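Kitchen and Front of House Staff Wanted - Rikberg Street Café, Flustulport

Posted Jul 6, 2022

We need people. Quickly, before the summer rush properly starts. Two kitchen assistants, one weekend baker, and front of house on a mix of hours. If you can carry plates and be civil before nine in the morning, read on.

Who we are

Small café at the harbour end of Rikberg Street, next to the old chandlery. 36 seats inside, a few more out on the pavement when the wind lets us. Breakfast and lunch only, no evenings, apart from the odd private booking. Owned by Macarena Rivadeneira since the previous people retired to Spain. Kuldeep Rathore runs the kitchen and does the rota. Menu is short and changes when the deliveries do - eggs, soups, flatbreads, a fish thing when the boats come in, cakes.

Kitchen assistant (two posts)

Prep, washing up, more prep. Peeling, chopping, portioning, keeping the fridges labelled and in order. You'll do a turn on the grill once Kuldeep is happy with your knife work. Shifts are 6 hours, starting at 6.30am or 9am. Experience is nice but we've trained people from nothing and will again. What we do need is someone who cleans as they go. Really. The kitchen is narrow and there is one sink for pots.

Please don't apply if you can't do early starts. We've had that converstaion too many times this year.

Weekend baker

Scones, traybakes, two big cakes a day, and the flatbread dough for the kitchen. You'd be in on your own from 5am with the radio. Existing recipes are in the folder and we'd want those kept for the first month or so, after that bring your own ideas. Must be comfortable baking gluten free and keeping it separate, we have regulars who depend on that. The deck oven is a Sachdeva, elderly, runs hot at the back left. You learn to turn things.

A portfolio isn't needed. Bring a cake to the trial shift instead, any cake.

Front of house

Taking orders, coffee, running food, wiping down, talking to people. Till is simple. Coffee we can teach, though if you already know your way round a two-group machine say so, because that moves you up the list. Hours from 16 to 30 a week. At least one weekend day is expected from everyone, no exceptions, including Macarena.

Over 16s welcome for front of house. Kitchen and baker posts 18 and over because of the slicer and the early hours.

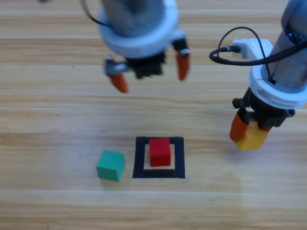 Two robot arms over coloured cubes and a square of black tape

Pay and the rest of it

Same hourly rate for front of house and kitchen assistants, reviewed after three months. Baker is paid more. We'd rather tell you the exact figure on the phone as it's going up at the end of July and I don't want the old one floating about on the noticeboards again. Tips are split by hours worked, kitchen included, paid out every fortnight with a sheet on the wall so you can check it.

Also:

Meal on every shift, a proper one
Paid breaks
Aprons supplied and washed, you bring black trousers and shoes with a grip
28 days holiday pro rata
Closed Christmas Eve through to the second week of January
Half price on food when you come in on a day off, plus one guest
Food hygiene level 2 paid for if you haven't got it

Getting here

The number 29 bus stops outside the library and it's a short walk down the hill. First one won't get you here for a 5am bake or a 6.30 start, so baker and early kitchen people will need a bike, a car or to live in town. Bikes go in the yard. No staff parking but the streets behind the church are free until 8, and the harbour car park does a worker's permit, ask Umesh.

A word on access: there's one step at the front with a ramp we put down, and the stores are down a steep stair. If stairs are a problem tell us, jobs can be shuffled round so that someone else does the fetching. We've done it before.

How to apply

Drop a CV in at the counter, any time between 8 and 3 but please not at lunch. Or write it on a sheet of paper, we don't mind. Tell us:

which job
which days you can and can't do
when you could start
anything booked between now and September (holidays, weddings, exams, all fine if we know now)
one person we can ring who has worked with you, or taught you

No cover letters please. A few lines about yourself is plenty.

Ask for Nouhaila Abdel Hamid, she's the front of house supervisor and is collecting everything in the blue folder. If she's not in leave it with Umesh Vishwakarma on the coffee machine. Don't leave it with whoever is outside clearing tables, one went in the bin last time and we never found out who it was from. If that was you, sorry, please apply again.

What happens next

We ring everyone, yes or no, within a week. Then a chat, 20 minutes, with Macarena or Kuldeep. Then a paid trial shift of three hours. Front of house trials are on a quieter morning, kitchen trials on a busy one so you see the worst of it. Baker trial is an early start, breakfast after. Decision the same day or the day after.

You'll need to show us proof of your right to work in the UK before the first proper shift. Bring that and your bank details and we can get you on the next payroll.

Start dates: kitchen and front of house as soon as you can. Baker by the end of July if at all possible - Cauã Holanda, who has been baking for us, is off to college and we'd like a couple of weekends with the both of you in together so he can hand over the sourdough starter and the oven's moods.

Students home for the summer, yes, apply. We'd want you until the second week of September at least. People coming back to work after a gap, also yes, and school hours can be done for front of house during term. Ask, don't assume.

We will take the notice down once all posts are filled. If its still up, we're still looking.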